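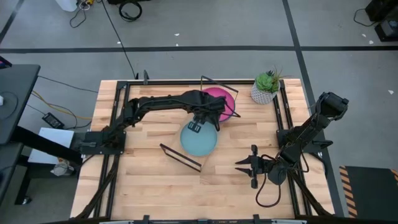

Dağdelen wrote on Sat 5 December:

We are looking at the Clistura two-arm bench for our dish handling work and the sales page leaves out most of what I want to know. Does the monthly price include the arms, or only the bench and software? How long did setup take? And can it deal with plates in a rack, or is the demo video a best case? We would need it to handle at least three plate sizes. Budget has to be settled before March.

Price first. We pay 1,489 a month and that covers both arms, both grippers, the bench frame, the software and phone support. It does not cover shipping or spare finger pads. The pads are billed per set. Ask for them to be put in the contract, we didn't and had to go back and argue it.

Setup took us 4 days. The first was all bolting and cables. The bases mount at opposite sides of the bench, and you want to settle how far apart they are before you run any calibration, as moving one afterward means doing the whole thing over. We moved one.

On plates. Taking a plate off a flat surface is the weak spot. The fingers need an edge to get hold of, and a plate with a low rim lying flat on wood doesn't give them much. Ours did better after we changed the approach angle in the task file (the default comes straight down). Deep plates and bowls are easier.

Racks are OK once the position is set. We logged 414 tries at putting one plate in a rack, and 14 failed. Most of the failures were the same thing, the plate touching a bar on the way in and turning in the grip. The software noticed the slip most times and stopped the arm. A few times it carried on and let go of the plate where it thought the slot was. I would not start with your good dishes.

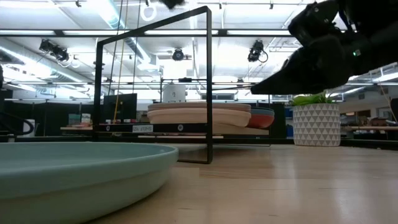
Those numbers are for one size of plate and a rack that stayed put. When we changed size without telling the software, it did much worse and we stopped counting. You can save a profile for each size and switch between them, and the switch is quick, but it is a manual step. If your three sizes come mixed, ask Clistura to show you that exact case before you sign. Their Torcombe office does demos and they let us bring our own dishes.

Other things that may matter to you:

The second arm sat folded for our first few weeks. Most of the sample tasks use one arm only, and the two-arm samples are thin. If you only need pick and place, ask about the single-arm price.

Cable slack at the wrist needs checking. The manual gives a length and we found it too short for a full turn.

Support has been good by phone and slow by email.

We have renewed for another term, mainly because the rack task works and we don't want to set up something else. The Florkamton kit was the other one on our list. It was cheaper but came without a bench, and we never got a loan unit to try. If anyone here has run it with dishes I'd like to hear how it went.

I can send the task file with the changed approach angle if you want it. It needs the current software version.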